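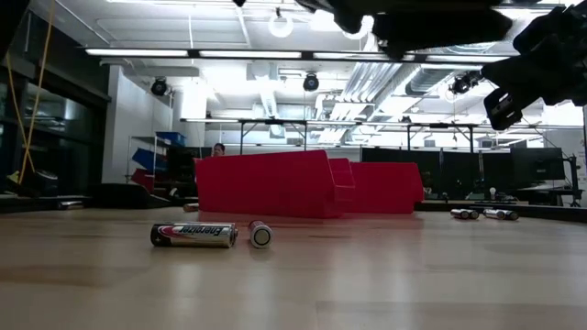

Urus arm, battery pick from floor: gripper opening in mid-move

15/01/2025
Dovville lab, floor area
Nivaldo Guimarães, with Hortensia Riquelme on the stop button and the logs

Plan for the day was 700 cycles of the AA pick: take a cell off the floor, lift, carry, release into a red bin, repeat. Arm speed at 70 per cent. Same task file as the November runs, new finger pads on the Drenby gripper, nothing else meant to be different.

Stopped at cycle 493. Did not finish.

What happened

Cycle 493 picked normally. Grip confirmed, lift fine. Part of the way across to the bin the fingers opened to full width and the cell dropped on the wood and rolled. The arm carried on to the bin, did its release move with nothing in it, and went back for the next one. No fault on the Dantas panel, no warning light. Hortensia pressed the stop on the way back.

First thought was a slip from the new pads. It wasn't. With a slip the fingers close on nothing and the gripper reports an empty grasp. These opened, and opened all the way, wider than the task ever asks for. We both saw it.

Searched the log for the same pattern and found 2 earlier ones in the run, both put down as "dropped, pad?" in my running notes without a second look. I should have stopped at the first. Both have the same trace: finger width goes to maximum while the commanded width stays at the grasp value.

Finding the cause

Left the arm stopped and pulled up the gripper's own event list, which the Dantas panel doesn't show unless you ask for it. At each of the three times there is a power-up entry. So the gripper lost its supply, came back, and ran its homing routine, and homing on this one starts by opening fully. It takes less than a second, and the controller's link timeout is longer than that, so as far as the controller knew the gripper had never gone away.

Checked in this order:

Supply at the control cabinet: steady, nothing in the record.
Cable from the cabinet to the base: wiggled it along its whole length with the gripper powered, no dropout.
Cable along the upper arm: same.
Connector at the wrist: dropout straight away with light sideways pressure. The gripper restarted on the bench test every time I leaned on it.

Took the connector apart. The locking ring was on but not fully home, about half a turn short I'd guess, and one contact had a dull mark on it. The gripper came off for the pad change and I refitted it myself, so that is mine. There is no mark on the ring to show when it's tight, you go by feel, and the cable wants to push it back when the wrist is rolled over.

The wrist is rolled furthest during the carry to the bin, which fits with where it let go.

Why it goes in the safety book as well

A dropped AA cell from that height is not much. But the same gripper and the same task frame are used for the heavier parts, and those are carried higher. The fingers opening without a command is one thing. The part I like less is that the arm kept going at full task speed with a tool that had just restarted.

Also, homing moves the fingers with no regard to the stop state. Tried it: stop pressed, arm held, connector nudged, fingers still opened and then closed for the second half of the homing. So pressing the stop does not make the fingers safe to touch. We had both been treating it as if it did, me included when picking cells out from between the pads. Hortensia wants that written on the card by the panel and I agree.

Loose cells: the dropped one was found and put aside. Small dent on the casing, no leak that we could see. It goes in the battery waste and not back in the task. Same for any cell that has been dropped from the carry, whatever it looks like. The two from the earlier drops went back in with the others, and I can't tell which they are now. All the cells from this run are to come out before the next one.

Done so far

Contact cleaned, connector refitted, ring turned fully home and a paint line put across the ring and the body so a part turn shows.
Cable re-tied with more slack at the wrist roll. It had been tied off short.
Rolled the wrist through its full range by hand control with Hortensia watching the event list. No restarts.
Link timeout in Dantas shortened. A supply cut at the wrist now gives a tool fault and the arm holds. Tested by pulling the connector during a slow move with empty fingers, and it held.
Card by the panel: gripper power off before hands go near the fingers. Stop button is not enough.

Not done

Homing on power-up. There's a setting in the Drenby manual to wait for a command before homing but it doesn't appear in our version. Hortensia has written to them. Until there's an answer, treat any restart as fingers moving.

The task file should check the grip once more just before the release. If it had, this would have shown up at the first drop. I've started on it but it isn't merged, so don't use the copy in my folder.

Heavier parts are off until both of those are sorted.

The November data. The connector was not touched before those runs as far as I know, but there are drops in there marked as slips, and nobody looked at the gripper's event list. It may have been overwritten by now. Hortensia will see what is left on the gripper and compare times.

The run itself: cycles up to 493 are kept but marked, not to be used for the pad comparison. Start again from zero with fresh cells. Paint line to be looked at before the start and at every pause, with initials in the margin.

H.R. added: the spare wrist cable in the drawer has the same kind of ring. Needs a paint line too before anyone fits it.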